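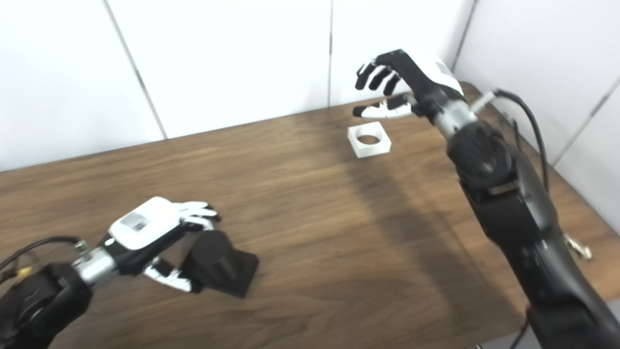 *Walnutty brown, white panels behind.*

October 3, 2021

Day whatever of the table. My shoulders are wrecked, there is dust in my ears, and I've just eaten cheese on toast standing up because every chair in the house is stacked in the spare room with a bedsheet over it.

So, where were we. Last entry I'd got the legs off Nan's table and carried the top out to the carport by myself, which Mum has now told me off for twice. I'd thought the hard bit would be the orange varnish. It came off like toffee! Big curly sheets of it, lovely, I could've done that all day. What's underneath is the trouble. Someone (I'm looking at you, Uncle Des) has had a go at it before with a belt sander and left a great scooped-out dip right where Nan used to sit. You can't see it straight on but run your palm over it and down you go.

Rang Aurelio Lozano at the hardware in Sullach, who sold me the stripper in the first place, and he said to start with 60 grit and go with the grain, the whole board every time, and leave the dip alone until I'd lived with it a bit. I said I'd lived with it for my entire childhood, apparently, I just had a tablecloth over it. He laughed, then sold me $35 worth of sandpaper over the phone. Fair enough.

Drove in to pick it up and took the long way home past the lake because the wattle's still going along the Virkollow road and I wanted to look at something that wasn't a table. Windows down, radio up, hay fever immediately. Stopped at the bakery for a vanilla slice and ate it in the car with the box on my knees. Icing on the gearstick. No regrets.

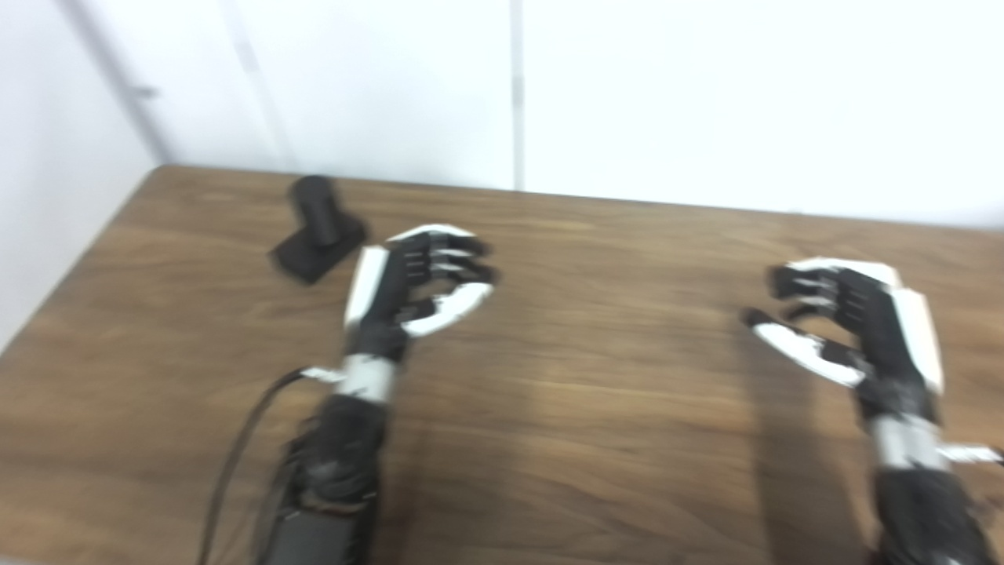
*Brown woodgrain again, on the blurry side.*

Back at it by two. Sixty grit is savage stuff, I had no idea. I'd been picturing myself gently whisking away in an apron like somebody on the telly and it's more like scrubbing a barbecue. Did the top in strips, end to end, and swept between each one, and by the time I'd finished the first pass the magpies had given up on me and gone to sulk next door.

Flipped it over for a breather (with help this time, Mum, I got the neighbour's son) and found a number pencilled on the underside. 2817, in that old-fashioned hand with the curly two. No name, no year, nothing else. I rang Mum straight away and she thinks it's a shop number, from when Pop bought it off the back of a truck in Tapia, but she also thought for years that Tapia was in Queensland, so I'm not taking it as gospel. Whatever it is, it's staying. I've stuck masking tape over it so I don't go and sand it off in a trance.

Had a good cry after that, a small one. It's a silly thing to cry over, a number. But I did all my spelling homework at that table, and she'd sit across from me topping and tailing beans and pretending she couldn't spell "necessary" either. I'd forgotten that until I was lying on the concrete looking up at the boards.

Anyway!

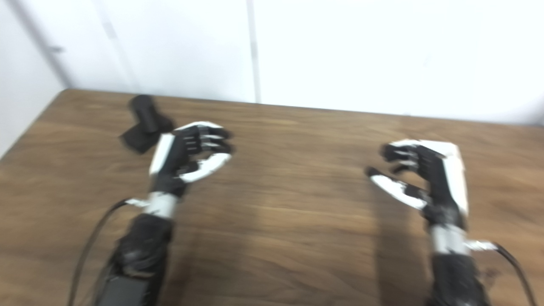 The colour argument has started up again, because I made the mistake of asking the family. Mum wants it dark, "like it was", except it was never dark, it was orange. My sister says white legs and a limed top, over my dead body. I'm for a warm middling brown like the tabletop in that last picture, with the long grain lines still running all the way across it and the odd darker streak left in. I like the lighter patches where the light lands, too. A dark stain would swallow all of that, and our kitchen's gloomy enough from April on. I've got a tin of the Oltia oil from when I did the bookshelf, so tomorrow I'll try a dab on the inside of one leg and see what it does.

Still to do before then: go over the whole top with the finer paper. Aurelio put in a stack of 200 and told me not to skip to it early, in the voice of a man who has met people like me. And I've got to decide about the dip. I could keep sanding until it's level, but that'd take a fair bit off everything else, and then the leaves won't line up. Or I leave it. My cup would go in it quite nicely, I tried.

I want it finished for December, when everyone's up here and we'll need both leaves in and the card table on the end for the kids. Must measure the doorway before I put the legs back on. Must also ring Uncle Des, who doesn't know he's been accused yet.

Bath now. There's sawdust in the butter.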